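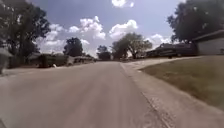

Budgeting a sidewalk/curb survey robot for residential blocks: what am I missing?

Forum: Field Robotics > Procurement and Planning
Started by gutterline_mp

gutterline_mp wrote:
I'm putting together next year's equipment request for a curb and gutter condition survey. The work is low-traffic residential streets like the one at the top: asphalt, concrete gutter, grass right behind the curb, mature trees here and there. No lane markings to work from. We want a small wheeled unit that runs along the gutter seam and logs joint separation and settlement.

Draft numbers per unit, in dollars:
Vikeck base with wheel encoders and e-stop: 3,000
Stereo camera, mount, cabling: 2,150
Spare battery and charger: 655

I plan to ask for two units. Software is in-house. Edith Quispe in our finance office wants the request in September and will not reopen it afterward. What line items do people usually forget?

tarmac_otto wrote:
RTK. You have no positioning in that list. Stereo plus encoders will drift over a long block and your joint locations won't match between passes. Either a receiver on each unit plus correction service, or you accept that the logs can't be compared year to year.

gutterline_mp wrote:
The plan was to tie positions to driveway aprons and inlets from our GIS layer. Those are surveyed.

tarmac_otto wrote:
How often does an inlet show up? On a block with a long plain gutter run you could go a good distance with nothing to correct against. The curb in your photo also curves. Heading error on a curve with no landmark is where I've seen the worst results.

Yurani Arango wrote:
I'll disagree with Otto in part. We ran a Cercombe unit under street trees for a full season with RTK, and the fix dropped to float under any large canopy. Your street has a big one on the left and another over on the right by the near house. RTK would help you in the open stretch and fail in the shade, so you need the visual odometry working well either way. If the money only covers one thing, buy the better camera.

tarmac_otto wrote:
Float solution is still decimeter level. His encoders won't be.

Yurani Arango wrote:
Decimeter level if it holds. Ours didn't hold. I can post the logs.

slopecheck wrote:
Different issue. What is the base rated for on cross slope? A gutter pan is pitched toward the curb face and a light base tends to crab into it. We bought a lawn chassis from Grajales expecting to avoid that and it did the same thing, plus the wheels scuffed the curb. Ask for the rating with your full sensor mast fitted. The catalog number is for the bare base.

Also, concrete in direct sun next to darker asphalt is a hard exposure case, and then you drive into tree shadow. The pavement in your photo is already close to washed out. Check the dynamic range of the stereo camera before you commit 2,150 to it.

gutterline_mp wrote:
Good point on exposure. I was going to run early mornings.

slopecheck wrote:
Early mornings give you long shadows across the seam. A dark seam and a dark shadow edge look the same to most crack detectors. I'd take overcast over early.

gutterline_mp wrote:
I can't put overcast in a schedule.

slopecheck wrote:
Then put a light bar in the budget.

kilo_bench wrote:
Missing from your list, in the order I'd fight for them:
Operator hours. You need a person walking with each unit on a public street regardless of what the vendor says.
Transport. Ramp, tie-downs, a case that fits your vehicle.
Calibration target and the time to use it.
Insurance rider.
Repair stock: wheels, one motor controller, one camera cable. The cable breaks first.

I would also buy one unit this year. Two units doubles your spares and your data handling before you know the method works.

tarmac_otto wrote:
Agree with one unit. Put the second unit's money into positioning.

gutterline_mp wrote:
Two units was for downtime. If the only one is at the vendor my season is over.

kilo_bench wrote:
Get the turnaround in writing. Andinton quoted us 6 weeks on a drive module. Had I known, I'd have bought the module as a spare and skipped the second chassis.

Yurani Arango wrote:
Has anyone brought up parked vehicles? The gutter is where people park. If the robot has to leave the pan and go around into the street, you lose the seam for that length and you have a traffic control question. Find out what your street department requires for that before September. Cones and signs may be the larger line.

gutterline_mp wrote:
They post for sweeping days. I could follow the sweeper schedule and get a clear curb plus a clean gutter.

Yurani Arango wrote:
That would work. Let it dry first.

gutterline_mp wrote:
Revised request: one unit, spare drive module, light bar, operator hours as a separate line, positioning as an option priced both ways. Will ask Vikeck for the cross slope rating with mast. Yurani, please do post those logs.

tarmac_otto wrote:
Post them with the antenna height. Half of the bad fixes I get sent are a low antenna.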